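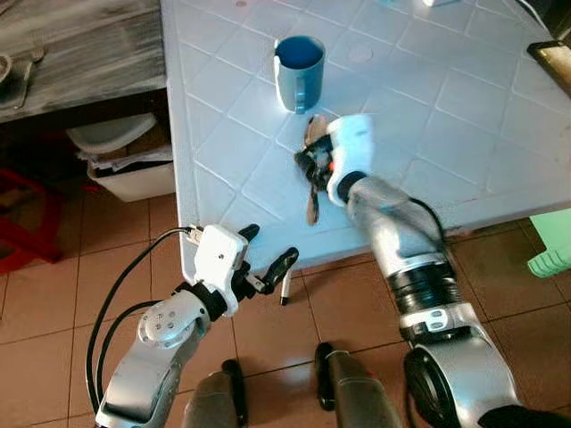 *Blue mug on the white tiled table.*

## Skarkemero Cottage: things people ask

Updated 17 October 2022. Will add more when I get a minute. – Tomás Daly

**What time can we get in?**
From four. Earlier if Rónán's done with the beds, ring first.

**Where are the keys?**
Key safe, left of the back door. Code comes by text the day before. No text? Check your spam, then ring.

**Is there wifi?**
Yes. Slow upstairs. Password on the fridge.

**Dogs?**
One, well behaved. £10 a stay. Not on the beds please.

**How do I pay the rest?**
Bank transfer, two weeks before. Deposit is £148, comes back within a week of you leaving if nothing's brokken.
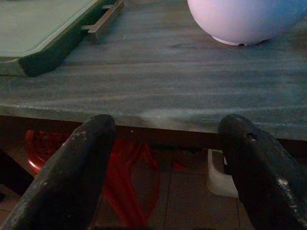
*Reading time: 1 minute*

## Heating, bins, shops

**How does the heating work?**
Dial in the hall. Turn it up, wait. Takes ages in December, so put it on as soon as your in.

**Hot mugs and pans on the tables?**
Mugs fine. Pans, use a mat. Grey wood marks easily, wipe spills up.

**Which bin?**
Green for recycling, black for everything else. Both out the night before, lids shut.

**Nearest shop?**
Ó Briain, bottom of the hill. Milk, bread, firelighters, gas. Bigger shop in Anedberg, twenty minutes by car.

**Can we book the same week next year?**
Usually. Ask before you leave, past guests get first go.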